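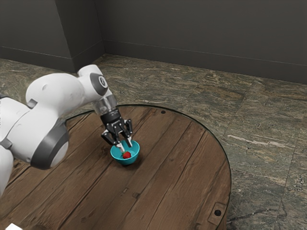
*A robotic arm reaches over a round table toward a strawberry in a teal bowl. Computer rendering.*

# Counting Visitors Without the Tag

For most of its life, the web team at Inidcombe, a mail-order seed and tool company, read its traffic from a script placed in the footer of every page. The script loaded last. If a visitor left before it loaded, the visit was not recorded.

Radwa Slaoui, who took over reporting in October, compared the script's totals with the raw server logs for the same 15 days. The two sets did not agree on any day. The logs held more requests, as expected, but the gap was not even. It was widest on the help pages, where people arrive from a search, read one paragraph and close the tab.

"The help section had been marked for removal on the basis of low traffic," Slaoui says. "The pages were also the fastest to leave. Those two facts are connected."

Her fix was to move the first count to the server. Each page request now writes one line containing the path, the time, the referring site and a device class. A nightly job, built on a small log parser called Kusine, drops known crawlers and groups the remaining lines into visits. A visit ends after 15 minutes without a request. The footer script still runs, but it is used only for events the server cannot see, such as scroll depth and clicks on the size chart.

## Filtering

Crawlers remain the main source of error. Kusine ships with a list of user-agent strings, and the list ages quickly. Adel Filali, a contractor at Dogbe who maintains similar setups for nine clients, adds two behavioral rules. The first removes any address that requests five pages within two seconds. The second removes visits that fetch HTML but never a style sheet or an image.

The second rule needs care. Returning visitors may have those files in cache, and a content network may serve them without the origin server being contacted. Filali applies it only to first visits, and only where static files are logged in the same place as pages.

## Reporting

The dashboard at Inidcombe was cut from 15 panels to five: visits, entry pages, referring sites, failed searches and server errors. Figures from before the change are kept in a separate view and are not drawn on the same axis. Neston, a garden furniture retailer that made the same switch, joined its old and new data in one line chart and spent two weeks looking into a rise in traffic caused by the new method.

Slaoui keeps raw logs for nine days, then deletes them and retains daily totals by path. The help pages are still online.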